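Job hunting, week whatever

Quick one, I've got a form open in the other tab and it times me out if I leave it too long.

So. The council posts at Rakville. I applied for the records assistant one in April, along with what felt like half the town. They've finally put the list up for the written test and I'm on it! Number 245 out of 400. It isn't a ranking, just the order the forms came in, but I still looked at it for longer than I should have.

Things I got wrong first time, in case you're doing the next round. Name on the form has to match your ID letter for letter. I left off my middle name and got a very short email back. Photo has to be recent, plain background, ears showing. And the fee — pay it BEFORE you press submit, not after. The page lets you do it the other way round and then your form just sits there as "pending" for ever.

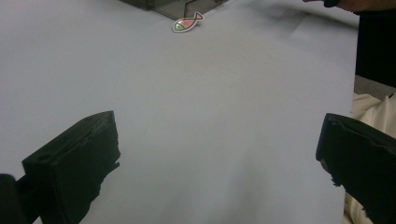 Lilibeth Buenaventura: Mine said pending too, even though I'd paid first. I rang them and they sorted it while I was on the phone, so don't give up and pay twice. Ask for the recruitment desk or you'll get parking.

Thanks Lilibeth, adding that up here so people see it. Parking were perfectly nice to me by the way, just no use.

Anyway, the test. Two papers, morning and afternoon, at the old college in Bivdale. Paper one is general stuff, percentages, reading a passage, putting a filing list in order. Paper two is a letter and a summary, by hand. By hand! I haven't written more than a shopping list by hand in years. My writing goes downhill after ten lines, I mean it really slopes. 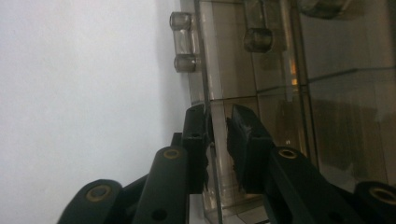 I've been doing a letter a night. Complaint about a bus, request for leave, reply to a resident about a missed bin. Ramil Navarro marks them for me, he's sat this sort of test before, and he's brutal about it. Last one came back with "who is this to?" at the top because I'd forgotten the address completley. Fair enough.

The percentages I can do, just slowly. Someone lent me the Nerner practice book, the older edition, and the answers at the back are for a different set of questions in at least one chapter. Lost a whole evening to that thinking I was thick. If you have the same copy, skip chapter 4.

Getting there is the other problem. First bus from Rakville gets into Bivdale too close to the start for my liking and they shut the doors on the dot. So either I get a lift or I stay over at my aunt's, who will want to feed me and talk till midnight. Leaning towards the lift.

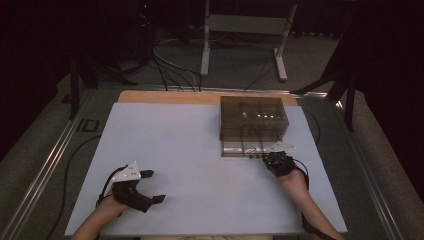

Also applied for two others while I wait, because sitting about is worse. One is front desk at Cabrera, the dental place, mornings only. The other is a maternity cover in a school office, and they want two references from people who've managed you, which is tricky when one of your managers has moved abroad and the other doesn't answer emails. I've written to Anikó Balogh to see if she'd do it. Fingers crossed, she was always decent.

Pay on the council one isn't amazing but it goes up a step every year and there's a proper pension. My mum has mentioned the pension. Several times.

What to take on the day, copied off the letter so I stop loosing it:

Admit letter, printed. Not on your phone.

ID, the same one you put on the form.

Two black pens. No gel pens, no idea why.

Water in a clear bottle with the label off.
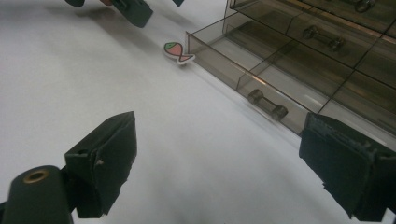
Bits and bobs

Crisanto Estrella asked if the age limit is counted from the closing date or the test date. Closing date. It's on page two of the notice, in tiny print under the table.

If you didn't get a letter but your number is on the list, you can print one off the site. You need your form number and date of birth. It didn't work for me on my phone, worked fine on the library computer.

No word on when results come out. The notice just says "in due course" so could be anything. I'll post when I hear.

Right, that form. Back after the test.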